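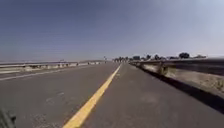
2 min read

May, workshop notebook, Mosholm

Second round of adhesion tests on the yellow road-marking paint. Same four binders as last time, same primer, new batch of glass beads from Ovier. Lucinda Dvorak mixed, I did the pulls.

Panels were cut from the old asphalt slab, brushed, then dried overnight at low heat. Paint laid with the 300 micron drawdown bar. The bar has a nick near the left end, so the first strip on each panel is scrap and was not tested.

Binder A: clean pulls, failure in the asphalt and not at the paint. Nothing to add.
Binder B: two of 9 dollies came off with paint attached. Both were near the panel edge, where the primer looked thin.
Binder C: still tacky at 8 hours. Left it until morning and tested anyway. Results are in the sheet but should not go in the average.
Binder D: skinned over in the tin. Strained it through mesh. Pull values low and scattered.

Abrasion: A and B each given 2000 cycles on the Kidow wheel. Weight loss on A is slightly lower. B lost beads early, then settled. The wheel needed dressing halfway through the B run, which makes the second half hard to compare with the first. Repeat B with a fresh wheel.

Colour after abrasion: both still read as yellow within limits. B has gone duller where the beads came out. Readings taken with the Wi meter, calibrated before each panel.

To do: order more dollies. Check whether the thin primer on B was the roller or the tin. Ask Ovier for the sieve figures on the new beads. File the nick out of the bar or replace it.

C and D panels are on the lower rack, labelled on the back.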